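Notes on the Care of a Shared Microwave Oven

27/08/2019

Print this page | E-mail this page

Readers of this journal will recall that in July I undertook to set down the household procedures in use at Asimstead, beginning with the linen closet. The present entry concerns the microwave oven. It receives less attention than the stove and is used far more often, and a written procedure seemed overdue.

The oven stands on a white table and is used by everyone in the building. Under the previous arrangement it was wiped when a person noticed that it needed wiping. The results were uneven. I have therefore adopted the following practice, which has been in force for 20 days.

The door is opened fully before any cleaning begins. A door left halfway invites the cloth to skip the hinge side, and crumbs gather there. With the door all the way back, the cavity light also shows up splashes on the ceiling and rear wall that would otherwise be missed. 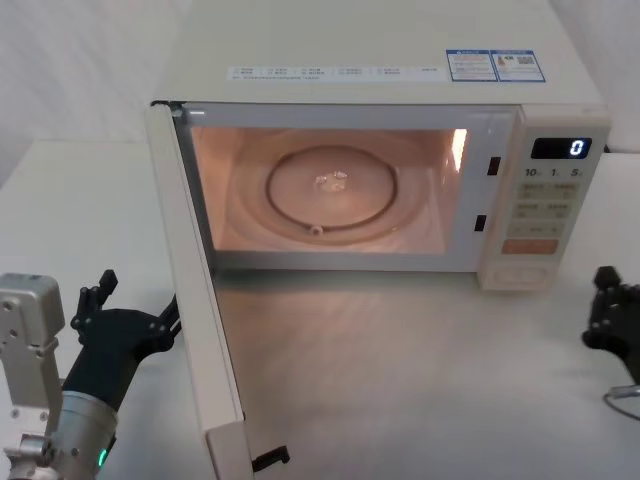
The turntable plate is to be lifted out with both hands and washed in the sink with ordinary dish soap. It should not go into the sink directly after heating, as sudden cold water is unkind to hot glass. While it drains, the roller support beneath is wiped separately. A grinding noise during use generally means that a grain of rice or a bit of dried sauce has lodged in the track, and I would ask residents to look there before reporting a fault.

For the interior walls, a bowl of water with a slice of lemon is heated for a few minutes and then left to stand with the door closed. The steam loosens most residue. A wooden spoon is placed in the bowl during heating, and the bowl is removed with oven mitts. Scouring pads are not permitted. I tried a citrus spray from Bultiron earlier in the year and have discontinued it – the scent remained in the cavity and found its way into a dish of oatmeal.

The latch slots on the front of the oven deserve particular care. They are wiped with a cloth that has been wrung out well, and nothing is sprayed into them. The same applies to the control panel. The labels on the top are to be left in place, and plates should not be stacked over them.
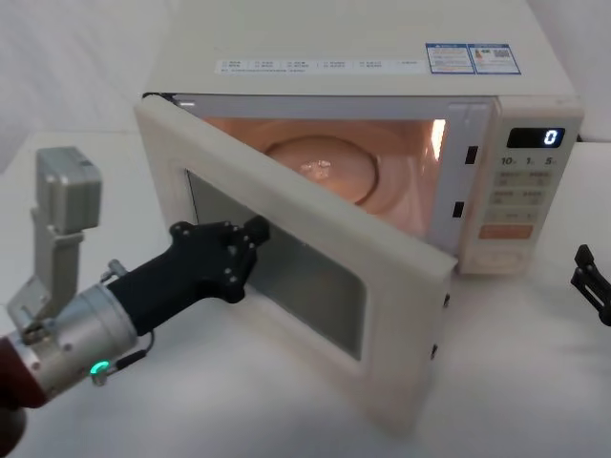
Zuweira Korletey wrote to say that she considers the lemon unnecessary and that plain water does the work equally well, provided one waits the full 6 minutes before opening the door. She added that white vinegar is her choice after fish, and that she leaves the door open afterward until the walls have dried. I have since followed her advice on the waiting period and recommend it. On the matter of vinegar I reserve judgment, the kitchen being small and the window stiff.

There remains the question of covers. Soup, beans and anything containing tomato must be covered when heated. Two vented covers are kept on the shelf by the sink, and they should be rinsed and returned there after each use. A paper towel is acceptable for bread.

The next entry will address the refrigerator, including the labeling of leftovers. Jeanie Nisbet has kindly lent me her own shelf plan for the purpose.

Share (6) | Comments (20)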